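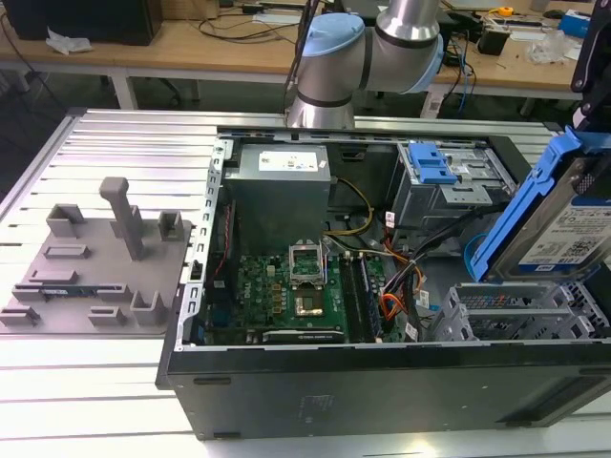 Drive and gripper at the open tower, cell bench, 29 May 2025

Teardown cell – pre-run check, Skandasel line. Checked by Bohdana Ostapchuk

1. Tower on its side, panel off – OK
2. Cables clear of gripper path – NO. SATA loop sits too close to the drive bays
3. Fixture plate on bench – OK, bolts not checkd yet
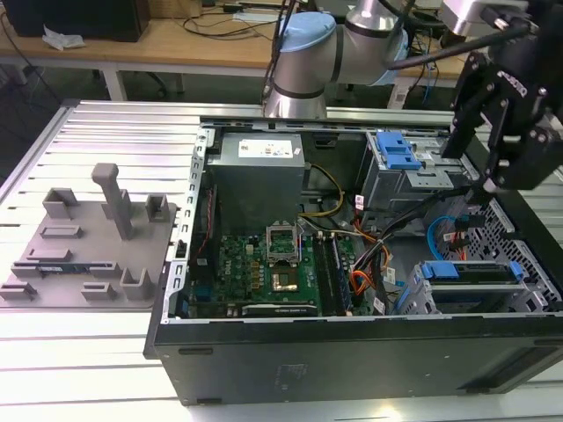
Quyên Đỗ wants item 2 held as a stop, no run until the loop is tied back. Agreed, changed on the sheet.

4. Speed limit with case open: 40 percent, never 100
5. Hands out before enable. Two people = one holds the pendant

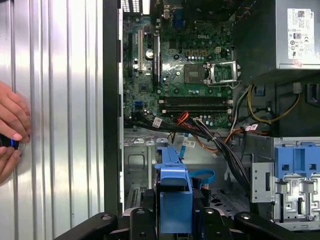 Reading time: 2 min

6. Nobody reaches in while arm is powerd
7. Grip force – retest, last value is from the old fingers
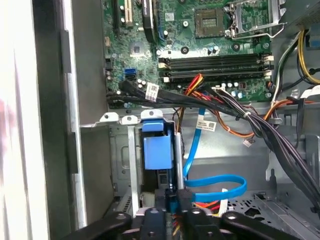
Retest before July, 3 picks in a row with no slip. Send result to Serkcombe.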